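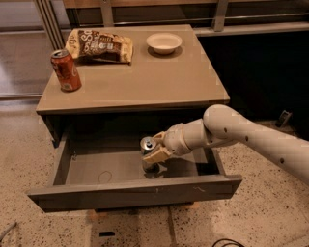

1 January 2020
Arnar Hafstein
9 min read

A thread on looking after one arm for a year. It does drawer work: pick an object off a low table, put it in the drawer, take it out again. I keep the machine running. Other people write the software. 1/

The arm is a Riseven, the light-colored one. We call the whole setup Planasen, after the name on the old door sign. One arm, one low table with a single drawer, one controller box, one stop button. 2/

Daily start first. Power on, let it sit for 9 minutes, then home every joint at low speed. I used to skip the wait. On a cold morning the wrist joint would read a little off and the first few picks landed short. 3/

After homing I send it to a check pose with the fingers just over the front left corner of the tabletop. There's a steel pin gauge I set under the fingertip. If the pin slides under with a light drag, we run. If it jams or falls over, I redo the wrist zero. 4/

The drawer is the hard part of this cell. A tabletop pick has open space on all sides. In the drawer the fingers go down between thin walls, and the elbow has to stay high enough that the forearm clears the top of the table. 5/

We set two limits in the controller for that. One is a floor height inside the drawer, so the fingers stop before they press into the bottom. The other is a box around the tabletop that the forearm can't enter. Both are tied to the table position, so if the table moves, both are wrong. 6/

And the table moves. Somebody bumps it, or the arm tugs the drawer and the whole thing creeps. I check the table against tape marks on the floor every morning and again after lunch. 7/

Drawer travel needs checking too. Ours is supposed to come out to a hard stop. If it stops short, the back of the drawer stays in the dark under the top and the camera has trouble back there. So: pull by hand, feel for the stop, look down the runners for grit. 8/

Objects are everyday stuff. Soda cans, a chip bag, a bowl. Cans are the ones that show up wear in the gripper. They're smooth and round and there's nothing for a tired fingertip to bite on. The chip bag will let you get away with almost anything. 9/

Grip force. We started at 800 on the controller's own scale and dented a lot of cans. Went down in steps and settled on 600. That holds a full can through a normal lift on clean pads. It won't hold on dusty pads, so the pads get wiped before each session. 10/

Wiping: lint-free cloth, a little alcohol, let it dry before closing the fingers. Don't soak it. The pads on ours are glued and the glue goes soft if you flood the edge. I lost one that way in spring and found it stuck to a can. 11/

Pad replacement takes an hour if the old glue comes off in one piece and most of an afternoon if it doesn't. Scrape with plastic. Mark the center line on the finger before you peel, or you'll spend the rest of the day working out why everything tips to one side. 12/

October was the bad month. The arm began dropping cans, only in the drawer, only when it came in from the right side. Same cans were fine on the tabletop. I changed pads, no difference. Raised the force, no difference except more dents. 13/

Ea Hauksdóttir asked if I had watched the wrist and not the fingers. I hadn't. I held a flashlight on it and ran the drawer move at a tenth of normal speed. Near the bottom of the reach the wrist rolled a hair and came back. 14/

Loose clamp screws at the wrist. There are four and 2 of them had backed out. With the arm up over the tabletop the play didn't matter. Reaching down at an angle, the weight hung on the loose side. 15/

Fix was simple. Power off, support the gripper with a hand or a block, take the screws out one at a time, clean the threads, thread lock, torque in a cross pattern, leave it overnight. Then redo the wrist zero with the pin gauge. 16/

Please do support the gripper. I've seen it drop onto a table from a hand's height and that was a new cable. 17/

I put a paint line across each screw head afterward. If the line breaks, the screw has turned. Takes ten seconds to look at and it's on the morning sheet now. 18/

Cables. The outside run should have slack at the elbow and none on the floor where feet go. Ours still has more on the floor than I'd like. I've asked for a low cover strip. Restard quoted one and I'm waiting on it. 19/

Glass and shiny metal near the cell gave us trouble as well – the camera saw a second can where there was only a reflection. We turned one lamp to the wall and most of that went away. Can tops still flare when the light is straight overhead. 20/

The floor is terrazzo, hard and a bit slick. Table feet slide on it. I tried rubber squares under them and the table stayed put, but it also sat higher, so the drawer floor height had to be measured again. Write that number down with the date next to it. 21/

Spares I keep on the shelf: two sets of pads, a wrist cable, a bag of clamp screws, thread lock, one spare finger. The spare finger came from Yokoyama and needed its hole opened up slightly. Check the fit on the bench before you need it. 22/

What I'd change: a proper fixture to hold the table, quick-change pads, and a drawer with a lighter front. The heavy front makes it sag a little at full extension and the floor height at the front differs from the back. 23/

Morning sheet in order: warm up, home, pin gauge, tape marks, drawer to the stop, paint lines, wipe pads, one slow can pick from the drawer. If the slow one drops, don't try a fast one. 24/

Someone asked about joint grease. We haven't opened the joints. The supplier wants them sent back for that, so ours goes out next month and I'll add the turnaround time here when I have it. 25/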